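The long way round to Jiltstead

I've been meaning to write about the 107 for years. It's a bus, in case you're wondering, and it runs from the bottom of Millmont out to Jiltstead by way of every village that ever asked for one. By car the trip is a doddle. By bus it takes most of a morning, and I have come to love it more than almost any other journey I know.

I didn't start out loving it. My car failed its MOT in September, rather badly, and the garage quoted me a sum that made me sit down on their little plastic chair. So I thought, fine, I'll take the bus until I've found something else. I still haven't found something else! I've stopped looking, if you want the truth of it, and the insurance money I saved has gone on cheese.

The first thing you learn is where to sit. Upstairs at the front is for children and for people like me who wish they still were. You get the hedges slapping the glass past Heris, and you get the view straight into everybody's upstairs windows, which I know I shouldn't enjoy. Downstairs is warmer and far better for gossip. The back row downstairs sits right over the engine and will cook your legs, though on a frosty morning there's a queue for it.

Then there's the timetable. It's pinned up in the shelter in print so small that I took a photo and enlarged it, and even then I got the wrong column (school holidays only) and stood in the rain for an hour. A woman with a tartan trolley took pity on me and explained the system, which is that you ignore the timetable altogether and come out when you hear it change gear on the hill. She was right. I can hear it from my kitchen now with the kettle on.

Heris is where the driver gets off for a stretch. It isn't an official stop for that, I don't think, but there's a wall at just the right height for leaning on, and a tea hatch run out of somebody's garage window. Six minutes, he says, and it's always a bit more. Half the passengers get off too. I've had some of my best conversations of the winter on that wall, including a very heated one on whether you should put a leek in a fish pie. (You should.)

After Heris the road drops down to the river and everything gets greener and wetter. There's a farm with geese that hate the bus and come out specially to say so. There's a chapel somebody has turned into a house, with a trampoline where the graves aren't. And there's Pesonen, the old furniture works, long shut, with its name still up in tall letters along the roof. People on the bus say five hundred worked there once. My neighbour across the aisle told me her mother varnished chair legs there, and that you could smell it on her coat at Christmas.
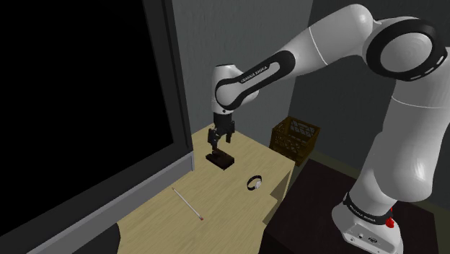
My own rule for bus journeys is to look up as often as I can bear to, because I'm a terrible one for my phone. After we went past the Pesonen letters on their roof, for the rest of the way I was noticing lettering everywhere: feed sacks, the side of a horsebox, a hand-painted board for eggs at the end of a track. You don't get any of that on the dual carriageway. You get a sign for the services and then you get the services.

Jiltstead itself is small and doesn't try very hard, which suits me. There's a market hall with a proper cheese counter, a second-hand bookshop that opens when it feels like it, and a café where the toast comes thick enough to prop a door. You've got a good couple of hours before the bus turns round. I'd spend twenty minutes of it down by the weir, if it's dry, and the rest indoors eating.

A word about coming home. The last one leaves earlier than you'd expect, and it really is the last one. I missed it once over a pot of tea and had to ring my sister, who drove out to fetch me and has mentioned it at every family meal since. Sit on the left going back, so you get the river again before the light goes. And take a pound coin for the tea hatch, they don't do cards.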